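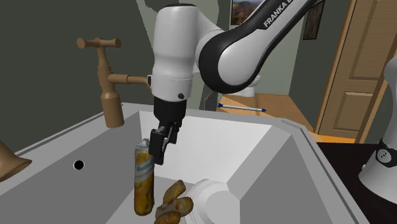
Leave the Dishes Until Morning

By Imani Ruiz-Ortega
7/23/25
3 min read

My mother believed that a person who went to bed with dishes in the sink would wake up in a different, lower family. She never said what would happen to us. She just stood there at eleven at night with her sleeves pushed up, scrubbing a casserole dish as if the police were on their way.

I kept up the tradition for 24 years. I washed up after birthday parties, after funerals, and once with a fever, leaning on the counter between forks. Then in March I went to bed with a full sink, and I have been doing it ever since. I would like to recommend it.

The case for washing up at night is well known, mostly because the people who do it bring it up so often. You come down to a clean kitchen. You start fresh. Food dries on and is harder to get off. I grant the last one. Egg is a serious opponent. But a pan can sit in water for eight hours without anyone holding its hand, and it does a fair part of the job by itself.

What I object to is the moral weight. I don't wash the car at night. I don't do my taxes in a nightgown. Only the dishes get to follow me to the foot of the stairs and ask what kind of woman I am.

My husband, Cillian Gilmartin, grew up in a house in Toledo where six people ate in shifts and the sink was never empty at all. He sees it as a sort of shelf. When we married I took this for a flaw I could work on. He took my nightly scrubbing for a hobby, and politely left the room so I could enjoy it.

Our compromise, for years, was the dishwasher, a Skondance that came with the house and sounds like a horse going down a fire escape. It has not settled anything. It has only given us the question of how to load it, on which I hold views I won't print here, as we are still married.

My friend Sofia Fragkou thinks I am kidding myself. She says the mess is the same size in the morning and now I have to face it before coffee. I have tested this. The coffee goes first. By the second cup I am standing at the counter with the radio on, wide awake, and the whole business is done before the weather report. At night the same plates took me twice as long, half of it spent sighing so that someone upstairs would hear.

I should be fair to the other side. Guests change things. When my mother visits I wash every last spoon before bed, and I dry them too, and I put them away in the drawer she thinks they should be in. I am 2 people, and one of them is still nine years old.

She stayed with us last month. I got up at six for a glass of water and found a teacup in the sink, with a saucer under it. I rinsed them both and went back to bed.

41 comments
Share (118)

Related
Cillian Gilmartin replies: In defense of the shelf
The guest towel and other lies, by Bonifacio Calvo
Why I stopped ironing pillowcases, by Rocío Cordero
Your junk drawer is fine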